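# Vaga: assistente jurídico(a) – acidentes de trabalho e responsabilidade civil

A Yammine procura um(a) assistente jurídico(a) para a equipa de sinistros do escritório de Floltport.

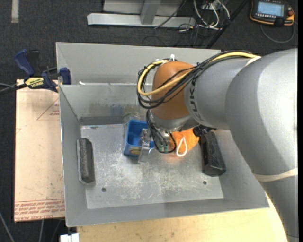 Braço KUKA sobre uma caixa metálica de fundo riscado.

A equipa representa trabalhadores acidentados e as respetivas famílias, em fase conciliatória e em tribunal. Tratamos sobretudo de quedas em altura, esmagamentos, lesões nas mãos e acidentes no trajeto entre casa e trabalho. Temos neste momento 100 processos abertos, a maior parte na comarca de Floltport e os restantes em Uler.

## Funções

- Abrir processos e recolher a documentação inicial: participação do acidente, apólice, recibos de vencimento, boletins clínicos.
- Pedir registos a hospitais e seguradoras e insistir quando não respondem.
- Controlar prazos no Gosard, o programa de gestão que usamos para todos os processos.
- Preparar minutas de requerimentos simples, sempre revistas por um advogado.
- Marcar exames médicos e acompanhar clientes às juntas, quando o pedem.
- Atender o telefone da equipa dois dias por semana, em rotação.

## O que pedimos

Licenciatura em Direito ou Solicitadoria, ou curso profissional de serviços jurídicos com experiência num escritório. Português escrito sem erros. Carta de condução, porque há deslocações a Uler quase todas as semanas.

Dá-se preferência a quem já tenha lidado com tabelas de incapacidades e cálculo de pensões. Francês ou árabe contam a favor. Não é preciso conhecer o Gosard, a formação é dada na primeira semana.

## Condições

- Contrato sem termo, com o período experimental previsto na lei.
- 40 horas semanais, entrada entre as 8h30 e as 9h30.
- Um dia de teletrabalho por semana depois do terceiro mês. À quinta-feira a equipa está toda no escritório – é o dia da reunião de processos.
- Subsídio de refeição em cartão e deslocações pagas ao quilómetro.
- Início em agosto.

O salário é discutido na primeira entrevista e depende da experiência. Não aceitamos candidaturas para estágio nesta vaga.

## Candidatura

Enviar currículo e uma carta de uma página, no máximo, dirigida a Marwan Chidiac, coordenador da equipa de sinistros, com a referência 923 no assunto. Pode também ser entregue em papel na receção, no 4.º andar, até às 17h.

A seleção tem uma entrevista e uma prova escrita de uma hora, feita no escritório, com um processo anonimizado – resumo dos factos e lista de documentos em falta. Respondemos a todas as candidaturas, incluindo as que não passam à entrevista. Os currículos são apagados no fim do processo, salvo pedido em contrário.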